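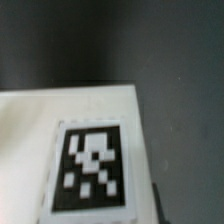

*Category: Robot teaching methods*

**Marker block** (also *tag block*, or in older workshop notes *the brick*) is the name given to a plain block with a square black-and-white marker fixed to its top, used when a person shows a robot a task by hand or by remote control. It is the first thing most arms are taught to pick up and, in many labs, the only thing they ever pick up well.

## Use

The marker gives a camera something easy to find. From the size and slant of the square, software works out where the block sits and which way it is turned. The pattern inside is deliberately lopsided, so that a quarter turn doesn't look like no turn at all. Cameras mounted at the wrist get a close view of the marker on approach, often a soft one, and sometimes little else besides the tabletop.

In *hand guiding*, the teacher holds the arm and pushes it through the motion while the joints record. In *remote teaching*, the teacher works a second, smaller arm or a handheld controller and the robot copies. Hand guiding is quicker to learn and harder on the shoulders. Remote teaching keeps the teacher's sleeves away from the camera, and it lets people discover how bad they are at picking things up.

## The Hirncombe sessions

The best-known set of marker block recordings was made at Hirncombe under Rupert Nägeli, using an arm control program called Clornance. It holds 1,391 demonstrations, of which 300 were hand guided and the rest done remotely. Nägeli's original plan called for 200 in all. The published notes do not say when the plan was dropped, though the tone of the entries changes in April.

Thabiso Xaba, who taught many of the remote sessions, left a short guide for new teachers. It advises them to approach slowly, pause over the marker, and keep any mistake they manage to recover from. A demonstration with a fumble and a rescue was held to be worth more than a clean one. Teachers are said to have supplied fumbles generously.

## Criticism

Workers at Amurcombe have argued that an arm trained on marked blocks mostly learns to love markers. In their own trial, 80 demonstrations were repeated with the paper square peeled off, and the robot reached with great confidence for a wall calendar. Defenders reply that the marker is meant for scoring the motion and should be hidden from the learning program, a step they concede is easy to forget.

## See also

- Hand guiding
- Mokgethi grip test
- Wrist camera

*Last revised 13 September 2022*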